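The Last Patch

The studio was called Riltudier, and it had been making the same game for so long that the intern was younger than the save system. The game was Imness. It was meant to be a modest thing where you walked around a drowned province and talked to ferrymen. Then a streamer got stuck in a lighthouse for 4 hours, laughed about it, and they had a following.

I wrote the ferrymen. There were 30 of them, and each had an opinion about the weather.

In October the publisher rang to say we were being folded into Zotska. Zotska made a game about matching coloured gemstones while a badger encouraged you. It earned more before breakfast than Imness had earned in its life, and its people were terribly nice about it. They sent us a hamper. They also sent a document asking whether the ferrymen might be "consolidated".

I rang back and asked what that meant. It meant one ferryman.

"He could have moods," said the woman from Zotska, who I believe was trying to help. 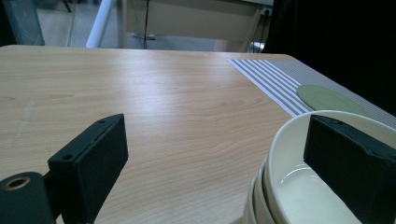
We were given a fortnight for the final patch. The producer drew up a list of fixes, and at the bottom, in smaller writing, she put the lighthouse. Everyone knew about the lighthouse. The door at the top only opened from the outside, and the outside was forty metres up in the air. We'd had about 200 reports of it over the years, some of them quite moving.

The programmer who had built the door was in favour of leaving it alone. He said it was the only part of the game that people remembered. The producer said that people also remembered food poisoning.

So he fixed it. It took him seven minutes, including the kettle. He then spent the rest of the afternoon at the window with his back to us, and somebody put the heating up out of respect.

My own job was to write the ferryman. I named his boat the Bárány, after a pub I'd been thrown out of, and gave him all the weather opinions at once. He thought it would rain. He thought it would clear by lunch. He had never seen a spring like it, and he'd seen worse. Zotska's tester wrote back that he came across as unstable, and could he mention the badger.

The patch went out on a Tuesday. By evening the forum had a thread under the heading WHO TOUCHED THE LIGHTHOUSE, with a petition and a rather good drawing of a candle. One player claimed he had been up there since launch, by choice, and had come home from work to find himself standing on the beach.

The producer read it aloud to us in the kitchen, over what was left of the hamper. Then she asked the programmer, in her ordinary voice, how long it would take to break the door again.

"Properly?" he said. "A month."

She wrote it on the list.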